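Changes to Outdoor Furniture Care and Cover Orders for the Coming Season

Dumidell wishes to inform its customers of several changes to the care and storage program for outdoor furniture. The changes apply to all dining sets, benches and side tables sold under the Tirnum name, including those bought in earlier years. They take effect on Thursday, August 15, 2024, and replace the instructions printed in the spring catalog.

The fitted cover for the Tirnum dining table has been redesigned. The earlier cover was held in place by a drawstring, and a number of customers wrote to say that it lifted in strong wind. The new version fastens under each corner with a buckle and has a vent on both short sides to let damp air escape. It is priced at $99. Customers who bought the earlier cover within the past 2 years may exchange it at no charge, provided they have the order number. Covers with tears or burn marks cannot be exchanged.

Covers should go on only when the furniture is fully dry. Moisture trapped under a cover is the most frequent cause of the gray spotting reported to our service desk, and it is not covered by the warranty. After rain, please leave the furniture open for a full day before covering it. 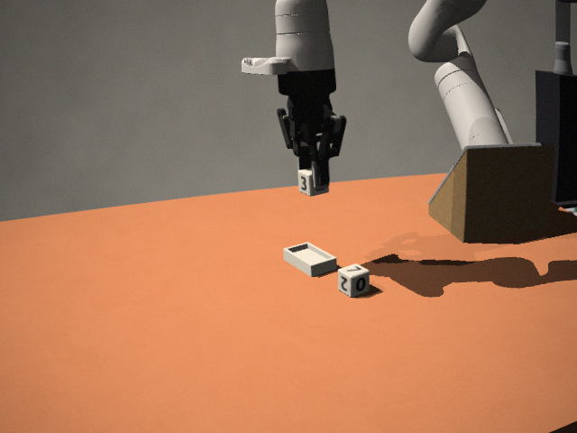 Orange tabletop against a gray wall (computer rendering).

The Tirnum dining table remains at $699 for the rest of the season. The matching bench, which was out of stock for most of the summer, is again available at $554. Orders for the bench placed before the change will be filled first, in the order received. Customers who would like to cancel a waiting order may do so until it leaves the Mudaliar warehouse, and the full amount will be returned to the original form of payment.

Siltutix, the water-based finish supplied with painted tables, will now be shipped in a resealable can. The contents are the same. One thin coat each spring is enough for furniture kept on a covered porch; furniture in full sun may need a second coat at midsummer. Siltutix should not be applied to oiled wood – the two finishes do not bond, and the surface will peel. Customers who are unsure which finish they have will find it on the label under the tabletop.

Hardware should be checked when the furniture is brought out and again before it is put away. Bolts may be tightened by hand with the key supplied. Power drivers should not be used, as they can strip the threaded inserts. Replacement bolts, washers and foot caps are sent free of charge on request, and requests should state the model and the year of purchase.

The Mudaliar showroom will keep its present hours through the fall. Winter storage will be offered again this year to customers within the local delivery area. Furniture must be clean and free of cushions at pickup. The last pickups will take place in the first week of December, and space is assigned by date of request. Storage forms are available at the showroom counter and may also be requested by mail.

Questions about a past order should be sent to the service desk with the order number in the subject line.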